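Terry cloth, folding and floor space

Posted on a Sunday, filed under Laundry

Terry behaves differently from flat-woven cotton at every stage of laundry, and most of the folding advice I have read was written for T-shirts. These are my notes after several months of treating the terry items as a separate category: towels, washcloths and the thick fluffy socks that get worn from October until it is warm again.

The loops are the issue. They hold water, so drying takes longer, and they hold air, so a folded stack is taller than it should be. A flat cotton dish towel folded in quarters stays where you put it. A terry towel of the same size opens at the fold line unless the fold is pressed down along its full length with the side of the hand. I press once at each fold and once more at the end. Ironing is a mistake, as it flattens the pile on one side only and the towel then curls.

Drying. I use the rack for everything and leave the machine out of it. With the window open, the small towels are done in 90 minutes in July. In winter I leave them until the next morning. Shaking each piece hard twice before hanging lifts the loops and makes more difference than any softener. I stopped using softener on terry after reading the label on a bottle of Gesix, which recommends against it for towels. Absorbency recovered after a few washes.

Detergent. 334 loads since I began keeping a tally, most of them with Mamevo powder at slightly under the marked line. Overdosing leaves a stiff residue in the pile that is easily mistaken for hard water. If a towel foams when rinsed by hand in the sink, it has too much detergent left in it.

Folding. For hand towels:

Lay the towel flat with the label side up.
Fold lengthwise into thirds and press.
Fold in half across the width and press again.
Store with the rounded edge facing out.

For terry socks I do not roll and I do not turn one cuff over the other. Both stretch the ribbing, and with socks this thick the cuff loses its grip within a season. I lay the pair together, fold once toward the toe, and stand them upright in the drawer. The drawer is 200 mm deep, and a pair folded once clears it easily.

The remaining question is where to do the folding. A bed is too soft to press against. A desk works if part of it is clear, and the floor works for anything large. Wooden boards give a firm surface, and they need a sweep first. Terry picks up every hair and crumb within reach.

Socks, floor and desk, in that order:
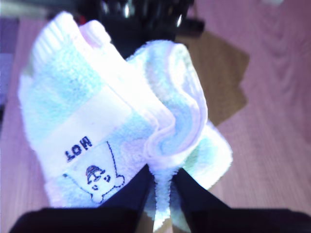
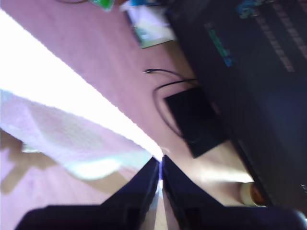
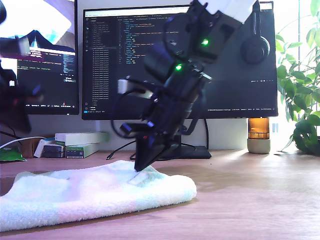
Storage is less settled. I had the towels in a closed plastic bin from Hovimgate, and they came out smelling stale whenever they went in slightly damp. An open shelf solved the smell and introduced dust. At present the towels in rotation are on the shelf and the spares are in a cotton bag – the bag breathes well enough and keeps the dust off.

I also weighed one hand towel before washing and after a full day on the rack. It read 174 g both times, so I now treat a day as sufficient at normal indoor humidity. The bath towels are heavier and I have not repeated the test with them. The kitchen scale is too small to hold one without the corners touching the counter.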